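**FOR IMMEDIATE RELEASE**
26th January

# Brunddale Audio to release "The Grellemthorpe Signal," a three-part limited-cast science fiction drama, in August

TOLEDO. Brunddale Audio today confirmed the title, format and release plan for its next full-cast-adjacent production, *The Grellemthorpe Signal*. The serial runs 142 minutes across 3 episodes and will be issued in August as a download and as a limited physical edition. It is the first Brunddale title to be written, recorded and mixed entirely at the company's Toledo facility.

The release belongs to the company's Narrator Line, in which one performer carries the story in the first person and a second performer voices a single opposing role. All remaining characters are reported by the narrator in dialogue. Listeners familiar with earlier Narrator Line titles should note that the second performer appears in all episodes this time. In previous releases the second voice was confined to the middle installment.

## Story

The survey ship *Fliresik* has been parked above a mining colony for most of a year, waiting for clearance to leave. The colony, Grellemthorpe, stopped answering routine calls some time ago, but its transmitter still sends out a maintenance tone at regular intervals. The ship's junior signals officer is told to log the tone and file it. She notices that the interval is shortening.

Episode one, "Routine Traffic," covers the discovery and the captain's decision to send a landing party. Episode two, "Ground Loop," takes place inside the colony's relay station, where the officer finds the transmitter being run by something that has learned the shift schedule of the dead crew and is keeping to it. Episode three, "Carrier," returns to the ship and is set during a single watch.

The story is self-contained. It shares a setting with the earlier Brunddale serial *The Long Manifest*, and one supporting character from that serial is mentioned by rank. No knowledge of *The Long Manifest* is needed to follow the plot.

## Format and technical details

- Running time: 142 minutes
- Episodes: 3
- Cast: two performers
- Script: 100 pages
- Download formats: MP3 and lossless FLAC
- Physical format: two-disc CD in a card wallet with a printed booklet
- Language: English
- Content note: scenes of confinement, sustained low-frequency sound, one on-mic death

The narration was recorded first, in script order, and the opposing role was recorded afterward against the finished narration track. Brunddale used this order so that the second performer could respond to fixed timings in the relay station scenes, where the voice answers at intervals set by the plot. Interval lengths are marked in the script and were held to in the edit. Small variations heard in episode three are intentional.

The maintenance tone was generated on analog equipment and recorded through a speaker in a stairwell. The same source recording is used throughout the serial, with filtering applied according to where the narrator is standing. No music is heard under narration in episodes one and two. A short theme opens and closes each episode.

Fabric movement, footsteps and handling sounds were performed in-house. The pressure suits in episode two are built from layers of corduroy and canvas recorded close, then pitched down. Cabin scenes aboard the *Fliresik* use bedding and ordinary clothing with no processing beyond level matching.
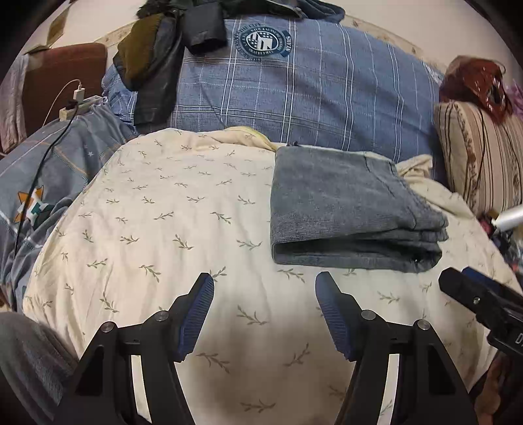
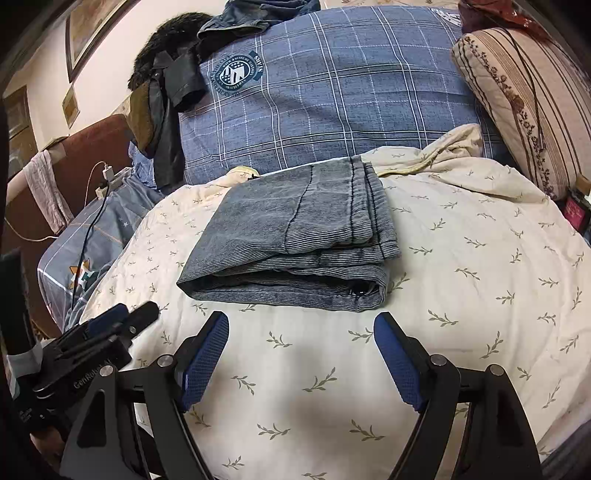 The finished mix is in stereo. A binaural version was tested for the relay station episode and was not taken forward, as test listeners using loudspeakers reported difficulty following the dialogue. Brunddale has kept the session files and does not rule out a separate headphone edition at a later date. Any such edition would be offered at no charge to customers who bought the download from the Brunddale store.

## Changes from the announced version

The serial was first listed in the company's forward schedule under the working title *Dead Air at Grellemthorpe*, with a planned length of four episodes. The following changes have been made since that listing.

The title was changed to avoid confusion with other audio dramas using similar wording.

The fourth episode, an epilogue set on a different ship, was removed at script stage. Part of its content now forms the closing scene of "Carrier." The remaining material has not been recorded and will not appear as a bonus feature.

The captain, originally planned as a third speaking role, is now reported through the narrator. This brings the serial into line with the rest of the Narrator Line.

Customers who pre-ordered under the working title do not need to take any action. Existing orders have been moved to the new title at the original price. Customers who prefer a refund may request one through their account page at any point before release.

## Extras

The download includes a 38-minute documentary on the making of the serial. It covers the recording order, the construction of the maintenance tone, and the removal of the fourth episode. The documentary discusses the ending in detail and should be played after episode three. It is supplied as a separate file so that it will not start automatically at the end of the drama on most players.

A PDF of the complete script will be available to download customers one week after release. The PDF reflects the recorded version and includes the interval markings. Scene cuts made during editing are shown in gray text.

The booklet in the physical edition contains cast and production credits, a deck plan of the *Fliresik*, and a one-page extract from the colony's shift schedule. The schedule is accurate to the events of episode two. Readers who wish to avoid advance information about the plot should leave that page until afterward.

## Availability

Pre-orders for the download are open now through the Brunddale store. Pre-orders for the physical edition will open once disc manufacture has been scheduled, and account holders will be notified by email. Physical copies include access to the download on release day, regardless of shipping status.

The serial will not be available on subscription streaming services during its first year. Episode one will be posted as a free stream for a limited period before release. It will be the complete episode, at reduced bit rate, without the documentary.

Libraries and schools may order the physical edition directly from Brunddale under the existing institutional terms. Public performance rights are not included and should be requested separately.

## Press and review copies

Advance downloads will be supplied to reviewers on request. Review files are watermarked and contain all episodes in final mix. The documentary is not included in the review package but can be supplied separately on release day.

Reviewers are asked not to disclose the following before release:

- the identity of the voice in the relay station
- the final interval length given in "Carrier"
- which supporting character from *The Long Manifest* is mentioned

Cover art is available in print and web resolutions from the press page. The cover shows the relay mast at night and may be reproduced without alteration in connection with coverage of the serial. An audio clip from episode one, cleared for broadcast and podcast use, is available from the same page. Programs wishing to use any other section of the drama should contact the press office with the episode title and timing.

## About Brunddale Audio

Brunddale Audio produces original science fiction and fantasy drama for download and disc. Its current ranges are the Narrator Line, for limited-cast serials told in the first person, and the Ensemble Line, for full-cast productions. The company is based in Toledo. Brunddale does not accept unsolicited scripts outside its published submission windows, and no window is open at present.

**Press contact:** Press Office, Brunddale Audio, Toledo. Inquiries should give the name of the outlet, the preferred file format and the planned date of publication.

*Notes to editors: The title should be given in full on first use. "Grellemthorpe" is one word. The ship's name,* Fliresik*, takes no article in the script, but either usage is acceptable in coverage. Running times exclude the documentary.*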